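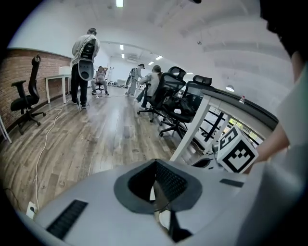

Nimik gripper build: where it stands

7/17/26

The Nimik group at the Standthorpe shared workshop has been using its hand-held grippers for a few weeks now, and most of the early faults have been sorted out. Members asked for an update, so this item covers the parts that changed and what is still open.

The idea is the same as it was in December. A person holds a gripper in each hand and does an ordinary job with it, and the recording is used later to teach a robot arm the same job. Each gripper carries a cube with printed square markers so its position can be worked out afterward.

The cubes gave us the most trouble. On the first set the markers were printed on glossy paper and the ceiling lights washed them out. Loretta Brannigan reprinted everything on matte stock and glued it down again, and tracking has been much better since then. If you are building your own, measure the printed squares with calipers before you glue. Ours came out 3 percent small because the printer was set to fit the page.

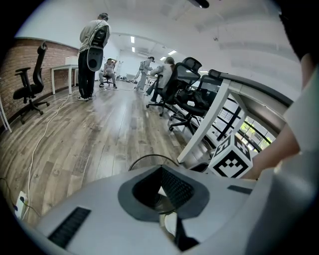 Cables are the other thing. The backpacks hold the battery and the recorder, but we still run power along the floor for charging and for the desk machines. Clyde Kapoor is working on a longer battery run so people can walk the full length of the room. He has it up to 80 minutes on the bench - less with both grippers going.

The finger linkage has been redrawn once. The old one had too much play at the tip and round things slipped out. Noboru Hattori moved the pivot and changed the screws, and the new drawings are in the project folder. We have 147 recordings made with the new fingers so far. The current practice job is picking up a plate with small items on it, using both hands, and keeping it level.
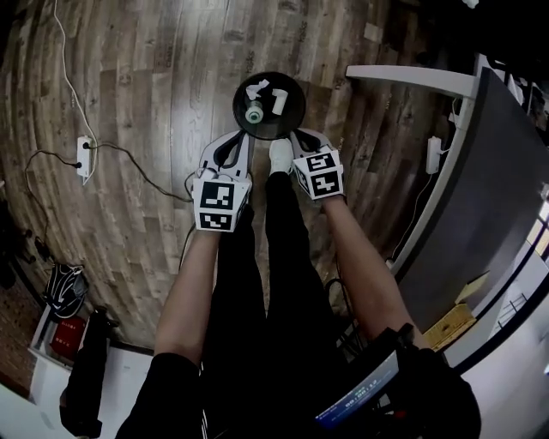 One gripper on each side of the plate.

Still to do: a better strap for the backpack, a spare set of fingers, and a written setup guide. Elżbieta Michalski has started the guide and would like someone new to the build to read it and mark the parts that don't make sense. Parts for one more pair have cost us $519, mostly cameras and motors. Talk to Clyde if you want to go in on the next order.

Contact: Standthorpe Shared Workshop front desk | © 2026 Standthorpe | Back to top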